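Careers open day at Flastau, the Sandix building, doors at 5. Went for the social mobility talk, mostly. 66 chairs and almost all taken.
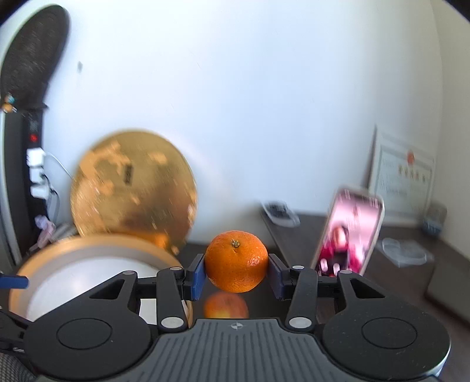
A small orange mandarin.

Cudari, the law firm, had three trainees on the panel – none with a lawyer in the family. Good on unpaid placements, vague on pay. Asked who gets the interveiws. Long answer, didnt catch most of it, mic kept going.
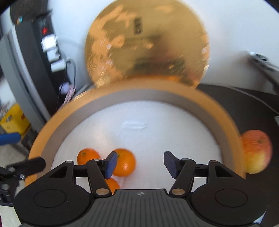 Round container with a white cloth lining.

Rey do a paid scheme, seven weeks, travel covered. Forms at the desk, took two. Left before the last Q&A – train.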